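Vanari to Open Winter Season With Family Drama "The House at Priselville"

Twelve-part series follows two siblings and the restaurant their parents left behind

Television production company Vanari announced today that its new drama series, "The House at Priselville," will begin streaming in November on Jelto. The series runs for 12 episodes, with two episodes released in the first week and one each week after that.

The story opens with the return of an older sister who has spent 20 years overseas. She finds her younger brother running the family restaurant, which is deep in debt, and living in the rooms above it with a partner he has never mentioned in his letters. The first half of the series takes place over a single summer. The second half moves forward to the following spring.
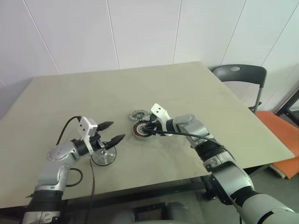

The series was developed from an original script chosen out of 1597 entries in Vanari's open call for new television writing. The call asked for stories about adult family life, a subject the company believes has been underserved in recent seasons of weekly drama. Much of the action takes place at the table, where the siblings argue, settle accounts and receive guests, and the directing team gave long rehearsal periods to these passages. A wide beige tabletop against a white paneled wall, as shown in the photo, leaves few places for the eye to wander, and the same plain approach guided the look of the series. Dialogue is spoken at a natural pace, and several conversations were recorded in one take.

Music for the series was recorded at Sombatkul, where a small string group worked alongside the sound editors for most of July. The opening theme will be released separately on the day of the first episode.

Vanari will hold an advance screening of the first two episodes at the Priselville Civic Theater. Doors open at 6:30 p.m. and the program begins at 7 p.m. There are 300 seats, half of them set aside for local residents – proof of address will be requested at the door. A discussion with members of the writing team will follow the screening.

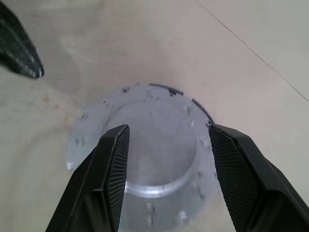 A clear plastic cup on a pale beige tabletop.

Subtitles will be available in English, Spanish and Korean from the first day of release. An audio description track will be added to each episode within a week of its first showing.

The series is recommended for viewers aged 15 and over. It contains strong language and scenes dealing with grief.

Members of the press may request screening links and production notes from the Vanari publicity office. Requests should include the name of the publication and the planned date of coverage. Reviews of the first two episodes may be published once the advance screening has ended – later episodes remain under embargo until release.

About Vanari
Vanari produces drama and documentary programs for television and streaming services.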